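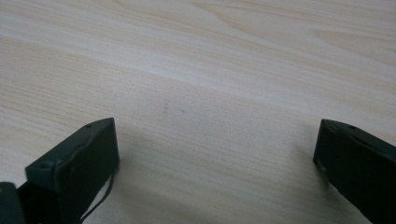
Members of the Meltetti Public Library are advised that the second-floor reading room will reopen in November, following the replacement of its study tables. The former tables had been in service for 18 years, and many could no longer be repaired. Their replacements have light-colored tops with a long, curving grain, a finish selected after readers asked for a brighter room. Coasters will be provided, and readers are asked to use them.

The reading room will keep its present hours. Seats may be reserved at the front desk for up to three hours at a time, and a reservation will be held for 15 minutes. Group study should continue to take place on the ground floor, where the Pathak Room is open to parties of six or fewer.

During the closure, the local history collection was moved to the east wall and relabeled. The collection now holds more than 1,000 items, of which 490 may be borrowed. The remainder — chiefly maps, parish records and bound copies of the town newspaper — must be consulted in the building. Requests for stored items should be submitted by noon for collection the same afternoon.

"Readers have been patient with a long closure, and the staff are grateful to them," said Vandana Srivastava, head of public services. "We look forward to seeing the room in use again."

The annual book sale will be held in the Skivero Street annex on the first Saturday after the reopening. Donations of books in good condition are accepted at the side entrance on weekday mornings. The library regrets that it cannot take encyclopedias, magazines or textbooks.

Questions about reservations or the local history collection may be directed to Rhys Prendergast at the front desk.

Issued 10/19/18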